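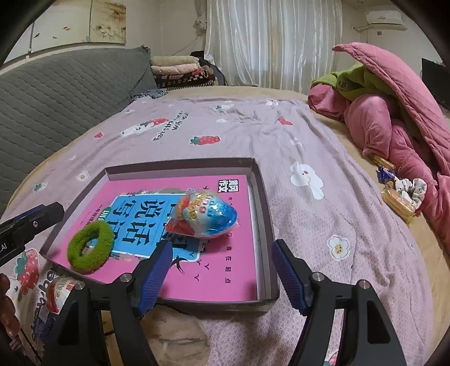 How often should the finger pads be changed?

Every 30 hours of use, and sooner if the ribs have gone shiny. A shiny pad looks fine and drops things.

Looking after the hand grippers
Notes by Ingrid Thibodeaux, updated Sep 1, 2026

I keep a pair of hand-held grippers going for the Yazzie project, which means I spend a good part of my week with a small screwdriver and a damp cloth. People kept asking what the job involves. I promised them a gallery and have mostly supplied opinions, so scroll at your own risk.

Box, book, egg, green ring
Blue pads spread wide, near side of the box. An egg in crinkly wrap is a fair test of a pad and a fuzzy ring is a fair test of your patience. Strawberry sheet not supplied with the tool.

The pads
Drimorton sends them in bags of 10, and I have yet to open a bag without dropping one under the bench. Peel the old pad from the tip down. If you start at the base it tears, and you will be there until teatime picking off blue crumbs with a fingernail. Wipe the finger, let it dry, press the new pad on and leave it overnight under a clamp. Both pads on a gripper get changed together. A new one facing an old one will roll anything round straight out of your grasp.

The pivots
Open and close the gripper slowly, next to your ear if no one is looking. It should make no noise worth mentioning. A click usually means a loose pivot, a grating noise means crumbs, and I have had both at once. One drop of light oil per pivot, then wipe off most of what you just put on. More oil collects more fluff - I learned this on a job with a lot of blankets.

The screws
Nip them up, don't lean on them. The old Kultov unit came back with a screw done up so tightly that it took me 52 minutes and a borrowed extractor to get it out. The culprit has since been promoted.

Squaring up the fingers
I use the Rerkier block, a plain lump of metal that cost more than my kettle. Close the fingers on it and hold them up to the light. If there is a gap at the tips, slacken the finger mount, squeeze, and tighten again while still squeezing. You need three hands for it. I use my chin.

Opening width
Fully open, ours should measure 87 mm between the pads. Check it before a session and write the figure in the book, even if it is the same as last time. It came out short for most of November, and I blamed the ruler for far too long before I found a bit of sweet wrapper stuck in the linkage.

Cleaning between sessions
Damp cloth, drop of washing-up liquid, second cloth without. No solvent on the pads, please. For fluff in the joints I like an old toothbrush - a clearly labelled old toothbrush, after the incident. Soft fleecy things shed the most, shiny packets leave hardly anything, and sugar gets everywhere.

Putting them away
Fingers slightly open, so the pads don't take a set against each other. Left gripper in the left slot of the case. The slots are the same shape and it makes no difference to the tools, but it makes a difference to me.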